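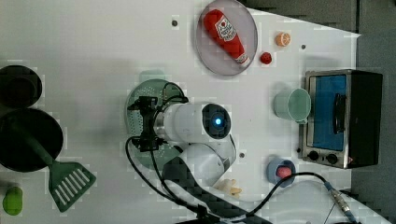
Bình Lý replied: The duplicate charges are still coming through on the Allau account. I reran the March export after lunch and it has the same problem as the first one. Riders who book a car in Peleo and then change the pickup point before the car is unlocked get two lines in the billing file, one for each pickup point. Only one trip was taken. We bill the employers monthly, so I need this fixed or a way to filter it out before the file goes over to Nitach.

Status: Open
Product: Peleo shared fleet, employer accounts
Area: Trip export, billing
Priority: High

Support, 9:40 a.m.
Thanks for the second export. We compared it with the trip log on our side. The log has 2,347 trips for the Allau account in March and your file has more rows than that, so the extra rows are being added during export. The trips themselves are stored correctly. Riders are not seeing two trips in the app, and no cards have been charged twice, as this account is invoiced.

Please send us:

The export profile you are using (Settings, Exports, then the name at the top of the page)
Whether "Include amended bookings" is checked
One booking reference where you see two lines

Bình Lý, 10:15 a.m.
The profile is called Nitach monthly. It was set up before I took over the account. "Include amended bookings" is checked and grayed out, so I can't change it. I sent the booking reference by secure message as it has a rider's name on it. In that one the rider moved the pickup from the Serrano lot to the train station. The Serrano line has a distance of zero but still carries the unlock fee. The station line has the right distance, the right time and its own unlock fee.

I tried deleting the zero distance rows in the spreadsheet. That does not work for us because a real trip can also show zero if the rider unlocks the car, sits in it and ends the booking. Those should be billed.

Support, 11:05 a.m.
Agreed, please don't filter on distance. We found the booking and can see what happened. When a pickup point is changed, Peleo closes the first reservation with the code AM and opens a new one under the same booking reference. The AM line should have a fee of zero. The Nitach monthly profile uses an older fee column that reads the price from the tariff table and ignores the code. The AM line picks up the normal unlock fee that way.

The check box is gray because the profile is locked to an older template. Unlocking it would reset the column order, and the import at Nitach would then fail. We suggest making a copy and leaving the old profile alone for now.

1. Go to Settings, Exports and open Nitach monthly.
2. Choose Copy profile. Give the copy a different name.
3. In the copy, clear "Include amended bookings."
4. Under Columns, replace "Unlock fee (tariff)" with "Unlock fee (charged)." Keep it in the same position.
5. Save, then run the copy for March on the Allau account only.
6. Compare the row count with the trip log total.

Bình Lý, 11:50 a.m.
Steps 1 to 4 are fine. At step 5 I get "Profile has no owner" and the export stops.

Support, 12:10 p.m.
A copied profile does not carry over the owner. Open the copy, go to Access, and add yourself as owner. You may have to sign out and back in before it takes effect. The screen can keep the old permissions for up to 10 minutes.

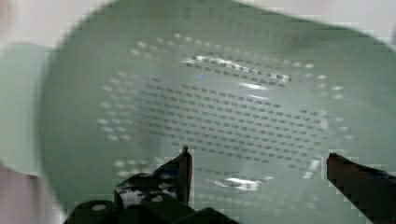 Attachment 2: Green colander, close view.

Bình Lý, 1:25 p.m.
That cleared the error. The new file has 2,347 rows, the same as the log. I looked up the booking I sent you and it has one line now, with the station as the pickup and one unlock fee. The test import into Nitach went through with no column warnings.

Two questions. Do we need to rerun February? And do the other employer accounts use the same profile?

Support, 2:30 p.m.
February: no. The option to change a pickup point after booking was turned on for Allau at the start of March, so there are no AM lines before then.

Other accounts: 9 of your employer accounts use Nitach monthly. Changing the pickup point is still off for all of them. Please move them to the new profile before you turn it on. You can do this in one go from Accounts, Bulk edit, Export profile. Scheduled exports do not follow the change, so open the schedule afterward and pick the new profile there too.

We have passed the fee column problem to the export team. The old column will stay available for accounts that already use it, with a warning added next to it. We don't have a release date for the warning yet.

Bình Lý, 3:05 p.m.
Bulk edit done, schedule changed. I've kept the old profile but renamed it so it isn't picked by mistake. The March invoices will go out from the new file. You can close this.

Status changed: Open to Resolved
Resolution: Workaround supplied, export profile replaced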